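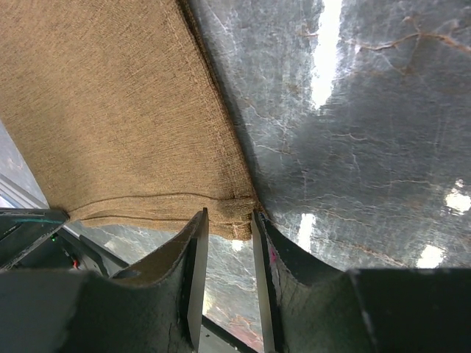 4 min read

Speaker notes: Does "natural" mean anything on a fabric label?

Brarnovham Library evening talks, 12/22/25

Slide 1 - title. Leave it up while people find chairs. Start without the joke about polyester, it died last time.

Opening. Hands up if you've paid extra for something because the tag said natural. Keep your hand up if you could tell me what the word promised you. Wait a bit. Most hands go down, and mine would too.

I should say up front that I like natural fibres. I own far too much linen. My quarrel is with the tag, and with the way we've been taught to feel good about the colour beige.

Slide 2 - the beige problem. Oatmeal, flax, sand, biscuit. A coarse weave in one of these colours reads as honest before you've touched it. Ask the room what a tan, nubbly throw is made of. They'll say jute, cotton, wool, hemp. It could be any of those and it could be acrylic dyed to look like any of those. Looking won't settle it, and feeling it often won't either. Good chenille-style synthetics have fooled me in shops, with my glasses on.

Slide 3 - what the tag has to say. Keep this short, it's the dry bit. Fibre content by percentage, where the rules call for it. Care instructions. Country of origin in many places. Remind people that the rules differ between clothing and homewares and from one country to the next, and that I'm not a lawyer. The big friendly word on the swing tag is a different animal from the small print on the sewn-in one. Read the sewn-in one.

Slide 4 - the Wivateo cushion. I bought this for $32. Swing tag: "naturally inspired". Pass it round now. Sewn-in label, inside the zip: 100% polyester. Nothing on it is a lie. It was inspired by nature, I suppose, in the way a car park is inspired by a meadow.

(If someone asks, yes, it's a perfectly good cushion. It has outlasted two cotton ones. Say so, it's only fair.)

Slide 5 - the water number. This is where I get grumpy. You'll have seen claims that a cotton something-or-other takes so many litres of water. I've seen figures for the same kind of garment so far apart that they can't be measuring the same thing. Rain or irrigation? Which country? Does dyeing count? Usually the poster doesn't say. I'm not going to put a figure on the screen because I don't have one I trust. People get cross about this. Let them.

Same goes for the other side, by the way. Claims for recycled polyester tend to compare it with new polyester and go quiet about shedding. Don't let the room think I've picked a team.

Slide 6 - my August test. Be modest here. It was a kitchen test with a sample of three throws, one wash each, my own machine. One from Rolland, one from Runex, one from a market stall with no label at all. I picked the lint filter clean between washes. All three shed. The most expensive one, at $107, shed the most and lost its shape at the hem. That proves nothing about expensive throws in general and I must say that out loud, because last time a woman wrote it down as a finding.

What I'd want before believing anyone, me included: more throws, more washes, somebody else's machine, and the lint weighed on a scale better than the one I use for flour.

Slide 7 - burn test. Someone will bring it up. Yes, you can burn a thread and smell it. Cellulose smells like paper, wool like hair, most synthetics melt to a bead. Blends muddle it and finishes muddle it further. Don't do it over the carpet. NO DEMO TONIGHT, the library was clear about that.

Slide 8 - what I do now. Turn the thing inside out and read the label. If there's no label, ask, and if the seller gets vague, assume synthetic and pay accordingly. Pull gently at a seam. Ignore leaves printed on cardboard. Keep what I've already got, which is the only part of this talk I'm sure about - a throw you use for 1,000 evenings beats a virtuous one you replaced after a winter.

If running late, skip 7.

Questions I expect:

Bamboo? Mostly viscose by the time it's a sheet. Soft, fine, but a lot of chemistry went into it.

Certification logos? Some are worth having. Look up what each one covers, as a few cover the fibre and say nothing on the dye.

Is wool better? Better for what? Ask them that and wait.

Get the cushion back before leaving.

Filed under: Talks & Notes, Home Textiles, Labelling

Contact | © Brarnovham Library evening talks | Back to top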